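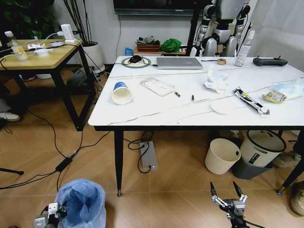 Robot equipment budgeting

Robot equipment budgeting is the planning of money, space and time for a robot and everything that has to come along with it. The term covers the purchase price, of course, but people who do this for a living (I've done it for small labs and offices, first in Sutport and then in Jakport) mostly use it for the other stuff: grippers, stands, chargers, batteries, spare fingers, shipping, furniture, and the hours somebody spends getting a machine to do a plain household chore. This article sticks to indoor robots with arms, the kind you'd buy for tidying, sorting and fetching.

Scope

A budget is usually split into the platform, the end effectors, the support equipment and the work area. The platform is the robot itself. End effectors are whatever goes on the end of the arms, and I always give them their own line, even when they ship in the same crate. Support equipment is where first-time buyers come up short. Work area means tables, bins, shelving, and the everyday things the robot is going to handle.

Some writers fold the work area into general office costs. I don't like that. If a table was bought for the robot to clear, it belongs to the robot, and you'll want to know that when you price a second station.

Platform

Humanoid and wheeled platforms get quoted in very different ways. Some sellers quote a bare body, some include a year of support, some include training that you may or may not want. Ask for the quote broken out. Ask about the wrist connection too, because an odd one ties you to one shop's hands for as long as you own the robot — and that can cost more than any discount you got at the start.

Leasing is common for a first machine. I'm a fan of it! A lease with a buyout clause lets you learn what your tasks need before you commit, and the monthly figure is easy to explain to whoever signs things.

Grippers

Two broad styles come up in tidying work. Pointed two-finger grippers are good at narrow things and edges. Linked, hand-like grippers have more joints, so more to service. Plenty of planners pick one style for the whole site to keep the spares simple, but I've also seen budgets with a different hand on each arm, and I think that's money well spent while you're still figuring out your task list.

Budget for spares from day one. My own rule is 2 spare sets of fingers per arm in the first year, then order by what you used up.

Power and cables

Power deserves its own section, even in a short article. Count the adapters, then the outlets near the work area, then go back and count the adapters again once the cameras and laptops are on the list. Portable power banks help where an outlet is far off. Cable covers, clips and longer leads cost very little next to the robot, yet they get left off nearly every first draft I read. In the Jakport plan my corrected list of cables, clips, covers and adapters came to $843, and the first draft had a zero there.

Tables, bins and props

Clearing a table sounds like one task, and for pricing it's several. A paper cup on its side, a crumpled tissue, a flat clear package and a long snack wrapper all ask for different grips, and they sit right in among a mouse and a laptop that have to stay put. The usual approach is to write the object list first and buy hardware against it. Keep a small monthly amount for props (cups, wrappers, tissues, bottles), plus bin liners. More than one bin is normal, and they're worth choosing by height and opening, as a lidded can is a whole different job from an open one.

Table legs matter more than you'd guess. Check where the base of the robot can stand before you order furniture, and leave room for the arms to come down to bin level.

Contingency

I use 15 percent on top of the total, leaving out the lease. Numadico, the planning template that most of my projects start from, has a box for this, and so does the older Ninh worksheet, though that one hides it on the second tab. Fill it in either way.

Timing

Orders placed in September tend to land in the next budget year once shipping and setup are counted, so check which year is paying before you sign.

Last updated 11 Jul 2020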